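Teleop demos: reset the slices to the same spot every time, or move them around?

Posted in Home and Hobby Robotics, 2025-06-24
plorow_pete
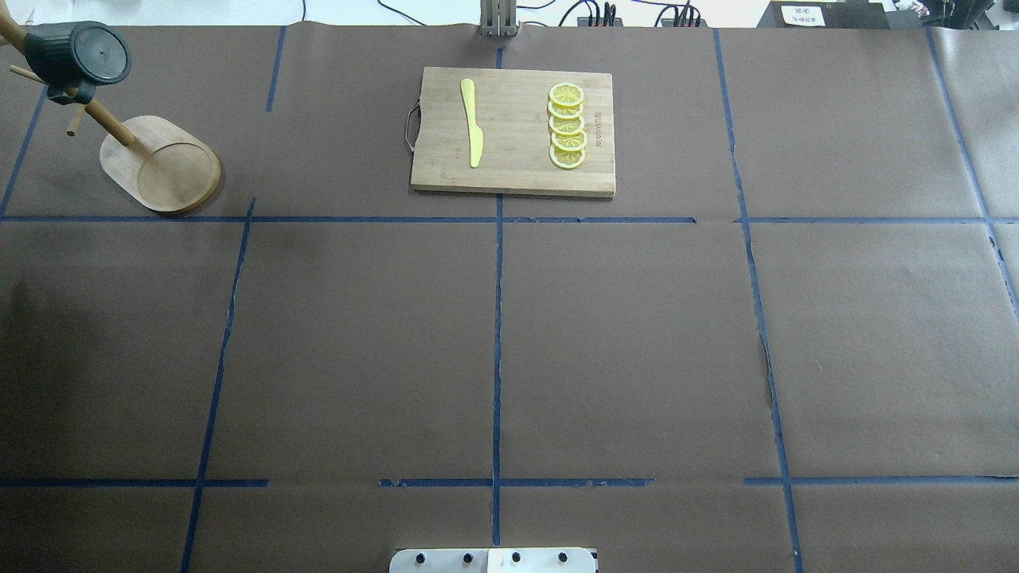 So I'm trying to teach my arms to pick up a yellow plastic knife and push lemon slices off a cutting board, all by remote control from the leader arms. I've recorded 45 demos so far and trained on the lot overnight. It does a lovely job if everything is exactly where I had it for the recordings. Shift the board over a bit and it grabs at thin air beside the knife handle!

I put the tape grid down so I could set things back in the same spot after each go, and now I'm wondering if that's my whole problem. Do I need 1000 demos, or am I recording the wrong ones? Also, my wrist is killing me after an hour on the leader, so any tips there would be grand.

Camenzind

Yep, you've taught it one spot on the table. Keep the grid, but use it to spread things out. I pick 12 starting positions, do 3 or 4 demos at each, and write down the cell before I hit record. Turn the board a little as well. Your tape doesn't need to be dead straight for this, mine's all over the shop, you just want to know which areas you've covered.

Other thing, and it took me ages to learn it: slow down just before the grip and do it the same way each time. If half your demos grab the knife from the left and the other half from the right, the arm sort of dithers in the middle. Toss the ones where you fumbled, too, unless you recovered cleanly. I keep those, they seem to help.

For the wrist, drop your chair or raise the leader so your elbow sits at bench height. Short sessions. I stop at 12 demos and go make a coffee.

limia_tinkers

What Camenzind said. Leave the overlapping slices till last, I reckon. Start with a single slice, get that reliable, then two, and so on. Pushing a whole row of them is a different job from pushing one.

Vustonus

just get more demos, worked for me. no idea about the wrist sorry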